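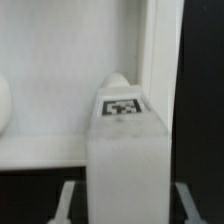

**Lenbridge, 29 May 2022.** The manipulation group at Laitinen has released the first part of Fondine, a collection of recorded demonstrations in which people show a robot arm how to pick up white blocks and place them. The release holds 874 demonstrations, of which 279 were given by hand, with the operator holding the arm and moving it through the task. The others were given by remote control.

Each block carries square printed markers, and a further sheet of markers lies on the table as a reference. The position of a block is calculated from its own markers and stored with the joint angles, the gripper opening and the camera images. All streams use one clock. Recordings with a gap in any stream were left out of the release, as were those in which the operator asked to start over.

Work on the collection began in January under Ojārs Pärn, who looks after the recording software. Three operators shared the sessions. Each had a day of practice on both methods before any of their recordings were kept.

"When you push the arm by hand you feel the contact, and you slow down without thinking about it," Pärn said. "With the remote you are working from what you see. The paths come out longer and there are more pauses in them. We wanted both kinds, on the same blocks and the same table."

Under remote control the operator moves a handheld controller and the arm follows at reduced scale. The scale can be changed between recordings but stays fixed within one. The gripper runs from a trigger on the controller, and its two fingers close on the sides of the block. For hand guiding the arm is put into a compliant mode and the gripper is worked from a foot switch, which leaves both hands free.

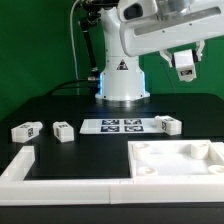
## Grasp height and release

The most common fault in the early recordings was a grasp taken too high. A block held near its top tends to rotate when it touches another surface, and the final placement is then off by more than the marker system can be blamed for. Operators were asked to grasp lower and to approach from directly overhead where the neighbouring blocks allowed it. Recordings made before this instruction are included and flagged in the index.

Release is treated as a separate step. The operator stops, opens the fingers and backs away along the approach line before the recording is ended. Hand-guided demonstrations are weaker on this point, as the operator's grip on the wrist can disturb the block while the fingers open.

Torbjørn Myklebust of Flolwood, which supplied the controller software, said the delay between hand and arm was kept at 55 milliseconds for all remote sessions. "It could be made shorter on that network," he said. "We held it constant so that the sessions can be compared."

## Availability

Files are grouped by method and then by operator, under a letter code. Camera images are supplied at full resolution, along with a smaller set for quick checks. Calibration data is stored per session and should be loaded with the matching recordings, as one of the cameras was remounted partway through the work.

No trained controller is included. Laitinen intends to publish baseline results with the second part, which will add demonstrations where the blocks begin on a shelf. A short guide to the file layout is supplied with the download, and corrections to the index can be sent to the group through the Fondine project page.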